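Gathering examples with a legged robot: how many, and how mixed?

Akinyi Biwott
Apr 23, 2021
We are teaching our robot to work a blue-handled lever by a bed, and recording each try so the model can learn from it. Right hand on the grip in both of these: 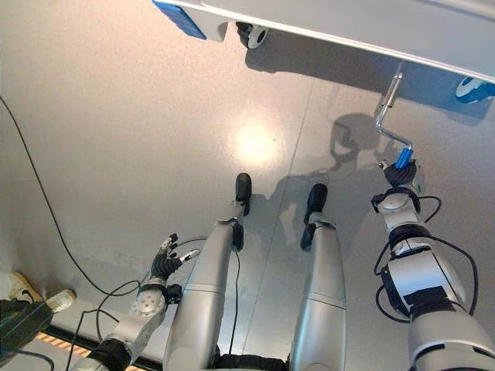
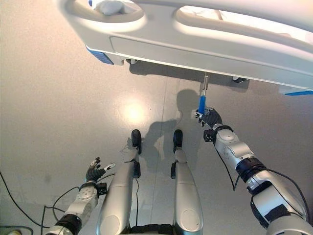
Posted in: Zindik Learning Group

We have 188 examples. Is that enough to start training?

Zdeňka Charvát
Start now, but keep 20 back for testing. Change where the robot stands between runs -- even a small step helps. Our Trnka set had 1,827 and most were from the same spot, so it failed when we moved the bed. Keep the failed tries too, in a separate folder.

Prallulness
More is better. We did 3 rounds and the last one was best.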